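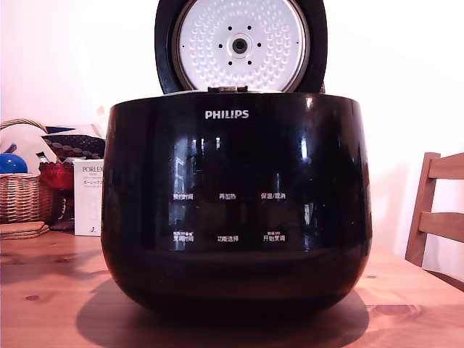

Search this site Go
Last updated: March

Burkex progress report no. 3
To: Idness small grants
From: Luuk Hoekstra, Mustamlow shared workshop

Sorry this is short and a bit rushed, you asked for it before the panel meets and I've been soldering until late most nights. Numbers at the bottom.

Where we are

Arm is built and moves. Reads the front panel on the rice cooker, most of the time. Presses the right label, most of the time. Does not yet do the lid. Does not yet do a whole pot of rice start to finish without me stepping in, and I'd rather say that now than have you find out at the visit.

For anyone new on your side: Burkex is a small tabletop arm for people who can't easily grip, reach or press things in the kitchen. Grant is for one working arm and the plans to go with it, free for anyone to build. We picked one job to get right first and that job is rice. Measured rice and water go in the pot by hand, the arm does the rest of the front panel, and later on the lid.

Since the last report

New shoulder. The old one sagged when the arm was stretched right out, so the tip arrived low and hit the wrong row. Bigger motor, shorter upper section, counterweight on the back. Much better. It still dips a touch at full reach but I've taught it to aim high and that will do for now.

New fingertip. First one was hard plastic, second was a pencil rubber (worked, left crumbs), now a soft silicone pad from Talebi. Talebi sent the wrong size twice. Third lot fitted. They've been decent about it and didn't charge for the extra postage.

Reading the panel. The labels on this cooker are in Chinese, white on black, two rows of three. We did think about sticking our own markers over them but the whole idea is that people use the appliance they have already got, in whatever language it came in. So the arm has learned the six by shape and by place: preset time, reheat and keep warm/cancel along the top, then cooking time, function select and start cooking underneath. The person says or taps what they want in their own words on the tablet and the arm finds the matching one.

Keep warm/cancel gets looked up first every run, before anything else is pressed. If the arm can't find cancel it won't start. That rule came out of the evening at Mustamlow when it pressed start and then lost sight of the panel completly, and I had to lean over and do it myself.

Reflections

Biggest headache by a long way. The cooker is glossy black and curved and the window comes up on it as a pale stripe right over the labels. Move the cooker a hand's width and the stripe moves too and it's over a different label. In the workshop under strip lights it was fine. At home on the kitchen table, hopeless in the afternoon. All the nice results in report 2 were from the workshop so please read those with that in mind.

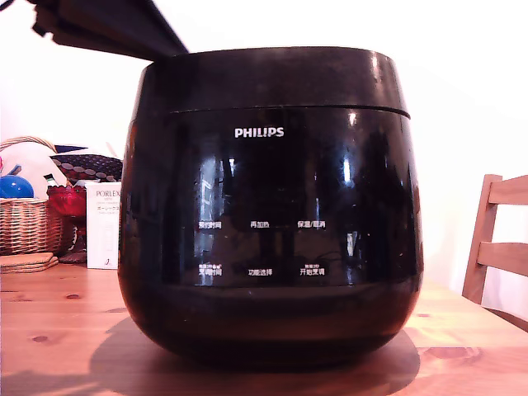 Tried so far:

- polarising film over the camera. Helped a bit, made everything darker, white labels went grey.
- matt tape round the panel. Works but see above, we don't want people having to tape up their things.
- two looks from different spots, then compare. Whatever stays put relative to the logo is print, whatever slides about is a reflection. This is the one we're keeping.

The two-looks method uses the PHILIPS lettering as its anchor as it's the biggest and cleanest thing on the front. If somebody has a cooker with no lettering, we need another anchor. Not solved. Maybe the rim. On the list.

It's slower as well. Arm has to go to one side, look, go to the other side, look, then come back and press. Adds 12 seconds to each go. The two people who've tried it at Mustamlow said they didn't mind the wait but did mind not knowing what it was doing, so the tablet now says "looking" while it looks. Should have had that from the start.

Clutter

Testing at home on a table that is being used as a table. Basket with cloths in it, coasters, box from a coffee grinder, chair pushed up. I've stopped clearing it. Early on we tidied up before every run and the arm got very good at an empty table that no one has. Now the arm makes a quick map of what's there before it moves, and keeps out of those bits. It's over cautious. It treats a hanging cloth like a wall. Fine with me for the time being, would sooner it went the long way round.

One real problem from this: the raised lid. With the lid up the cooker is nearly twice as tall as far as the map is concerned and the arm used to plan a path straight over the back of the pot and into it. Map now gets redone each time the lid changes. Lid open = no pressing, just waits and tells you on the tablet.

The lid

Plan is closing only, for this grant. Opening means steam and I'm not having anyone's hand or our motor over that until we've had somebody who knows about safety look at it properly. Closing is a slow push from behind and above with the padded side of the wrist. Wrist bracket is printed, not fitted. Cable's too short by an annoying amount, new one ordered.

What went wrong (other)

- base clamp slipped on the pine, marked the table. Cork under it now.
- lost most of a week to a bad connector. Looked like a software fault so I was hunting in the wrong place.
- parts list in the plans was out of date, one of the Mustamlow lot built half a gripper from it before noticing. Corrected, and I've apologised.

Money

Spent to date: £2000, mostly motors, the camera and bench fees. Receipts are in the shared folder, scans are wonky but readable. No overspend. I'd like to move what is left under "travel" to "printing and cable" as we're not going anywhere. Please could you confirm that's ok by email, the form wouldn't let me put it in.

Next

- fit wrist bracket and longer cable
- closing the lid, empty pot first
- 3 full runs at home in afternoon light, no tape, no tidying
- plans redone with the new shoulder drawings
- ask the workshop members for other cookers to borrow, ideally one with a label set we haven't seen

Visit: mornings suit me best but if you want to see teh reflection problem come after 2pm. Ring the bell at Mustamlow twice, the compressor is loud.

Luuk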